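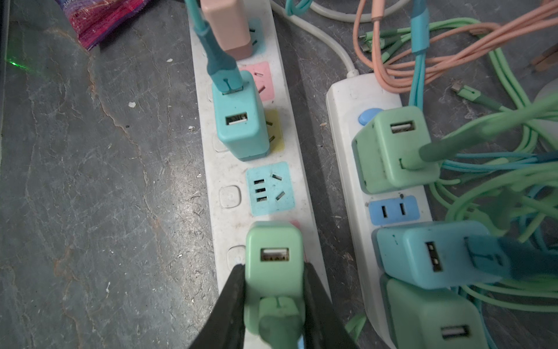

Mint green charger on the colored strip, pink one further up.

Fri 20 January

So I finally made it to the Tendari open day, after missing the one in October because of a dead car battery. It's a 65 minute drive from my place and I got there right as they were pouring the first coffee. Tuncay Karabulut took our group around, and he's a great guide - he talks fast, answers everything and doesn't mind if you wander off to look at something.

I went mostly for the power strips and chargers. I have a drawer full of black bricks at home that all look the same, and I've been telling myself for months that I'd sort them out. Well, the color here was a treat! The sockets come in pink, yellow, light blue, and so on, each with its own little white switches next to it, and the chargers are mint, turquoise and pale pink. The strips had plenty of scuffs and dark specks on them, which I liked more than a shiny showroom. My first thought was that I could give every socket in my kitchen a job by color, and my second was that my husband would ignore it.

The corner where they lay all of this out is the prettiest part of the building. Red and pink spotted mushrooms on the walls, a white picket fence along the bottom, a pink scalloped awning across the top. There's a lime green bowl on the gray marbled surface and a couple of wire baskets up on the walls, one black and one white (I want the black one with the curved handle for my hallway). And cables! Light green and teal, great big tangles of them.
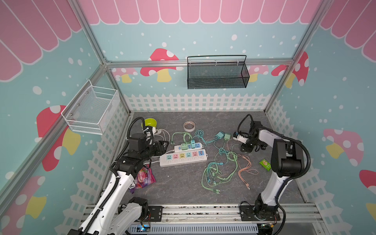
Is it okay to plug one power strip into another?

Tuncay's answer was to plug each strip straight into its own wall outlet. Chaining them makes it too easy to overload the first one, and he said the same goes for running a strip off an extension cord.

After that we got onto cables. A woman from Plornach asked about storing them, and we spent a good while on how to coil one without kinking it near the plug. Big loose loops, then a soft tie. I've been winding mine tight around my hand for years - oops.

I also had a long look at how the chargers sit next to each other. Small ones are so much nicer to live with. At home I have one fat brick that blocks its neighbor completely, and it's going in the donation box this weekend.

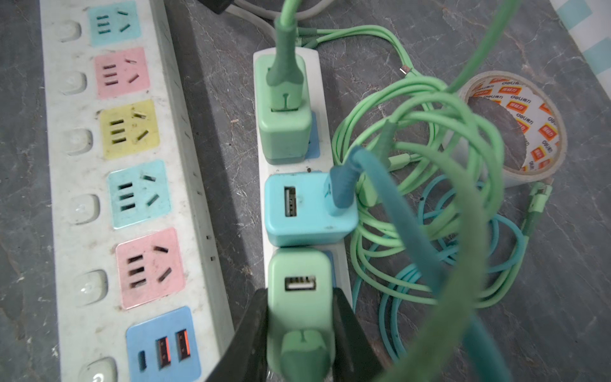
Close quarters: three chargers in a row, and orange light in the USB-A ports on the strip next door.

Parking was free for the first 90 minutes and I overstayed by a little, no ticket. Lunch was lentil soup from Öztürkmen down the street, very good, get the bread too. I've signed up for the next one and I'm bringing my sister.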